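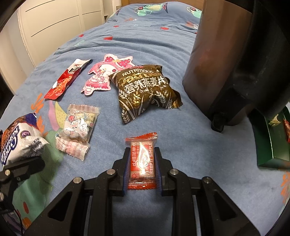

8. August 2018 - von Renata Pawlak

Kapitel 3: Die Warmluftbürste Fastard in Betrieb nehmen

Dieses Kapitel gilt für die Fastard mit großem und kleinem Bürstenaufsatz. Wer noch das Vorgängermodell Holtness benutzt, findet die passenden Angaben im Anhang. Die Aufsätze der beiden Geräte sind nicht untereinander austauschbar.

3.1 Vor dem ersten Gebrauch

1. Griffteil, beide Bürstenaufsätze und die Ablage aus dem Karton nehmen. Die Schutzhülsen von den Borsten abziehen und aufheben.
2. Das Netzkabel ganz abwickeln und auf Knicke prüfen. Ein beschädigtes Kabel darf nur vom Kundendienst getauscht werden.
3. Die Griffflächen mit einem trockenen Tuch abwischen.
4. Das Gerät ohne Aufsatz auf Stufe 1 einschalten und 30 Sekunden laufen lassen. Dabei kann ein leichter Geruch entstehen. Er verschwindet nach den ersten Anwendungen.
5. Ausschalten, Netzstecker ziehen und das Gerät auf der Ablage abkühlen lassen.

ACHTUNG: Das Gerät nicht in der Nähe von Badewannen, Duschen oder gefüllten Waschbecken benutzen. Nach jedem Gebrauch den Netzstecker ziehen.
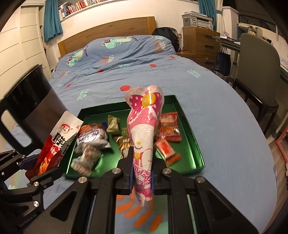 3.2 Aufsatz einsetzen und wechseln

1. Prüfen, ob der Schalter auf 0 steht.
2. Den Aufsatz so auf das Griffteil setzen, dass der Pfeil auf das offene Schloss zeigt.
3. Im Uhrzeigersinn drehen, bis der Aufsatz hörbar einrastet. Der Pfeil zeigt nun auf das geschlossene Schloss.
4. Zum Abnehmen die Entriegelungstaste gedrückt halten und gegen den Uhrzeigersinn drehen.

Hinweis: Der Aufsatz bleibt nach dem Ausschalten noch eine Weile heiß. Zum Wechseln nur den Kunststoffring am unteren Ende anfassen - dieser Teil erwärmt sich am wenigsten.

Der große Aufsatz eignet sich für schulterlanges und längeres Haar. Mit dem kleinen lassen sich Pony, Nacken und kurze Stufen formen.
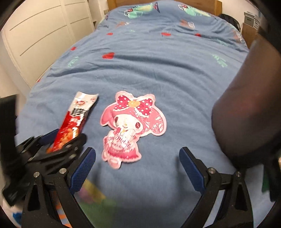

Rosa Päckchen mit roter Schleife auf der blauen Bettdecke

3.3 Haare trocknen und formen

1. Das Haar waschen, mit dem Handtuch ausdrücken und mit einem grobzinkigen Kamm entwirren. Es soll feucht sein, aber nicht mehr tropfen.
2. Bei Bedarf Hitzeschutz auftragen. Keine Sprays verwenden, solange das Gerät eingeschaltet ist.
3. Das Deckhaar abteilen und hochstecken. Mit den unteren Partien beginnen.
4. Stufe 2 wählen. Für feines oder blondiertes Haar reicht Stufe 1.
5. Eine Strähne, etwas schmaler als die Bürste, am Ansatz aufnehmen und das Gerät langsam zu den Spitzen führen. So oft wiederholen, bis die Strähne trocken ist.
6. Für Schwung die Spitzen eindrehen, etwa 10 Sekunden halten und die Bürste ohne Ziehen wieder ausdrehen.
7. Mit der Kaltstufe über jede fertige Strähne gehen.
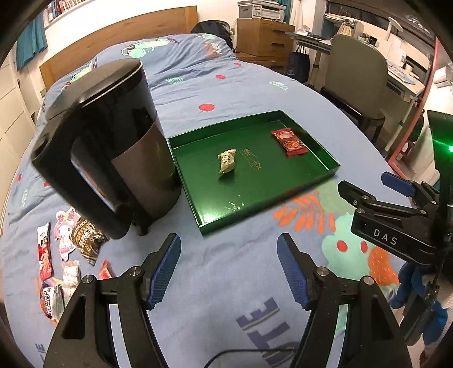

Bei dickem Haar dauert der Durchgang länger. In diesem Fall lieber schmalere Strähnen abteilen, als die Temperatur zu erhöhen. Stufe 3 ist nur für kräftiges, ungefärbtes Haar vorgesehen und sollte nicht zweimal hintereinander auf dieselbe Strähne angewendet werden.

VORSICHT: Das Lufteinlassgitter am unteren Ende des Griffs nicht mit der Hand verdecken. Bei Überhitzung schaltet das Gerät selbsttätig ab. Dann den Stecker ziehen, das Gitter von Haaren befreien und das Gerät vollständig abkühlen lassen.

3.4 Reinigen und Aufbewahren

1. Netzstecker ziehen und warten, bis der Aufsatz kalt ist.
2. Haare mit einem Kamm aus den Borsten lösen. Produktreste mit einem feuchten Tuch abnehmen, keinen Alkohol verwenden.
3. Das Einlassgitter alle zwei Wochen mit einer weichen Zahnbürste säubern.
4. Schutzhülsen aufstecken. Das Kabel lose zusammenlegen und nicht um den Griff wickeln.

Ersatzaufsätze können unter der Bestellnummer 114 nachbestellt werden. Bitte die Ausführung (groß oder klein) angeben.

Brulemley Haarpflegegeräte - Kundendienst: Gerrit Hlongwane | Kontakt | © 2018 Brulemley | Nach oben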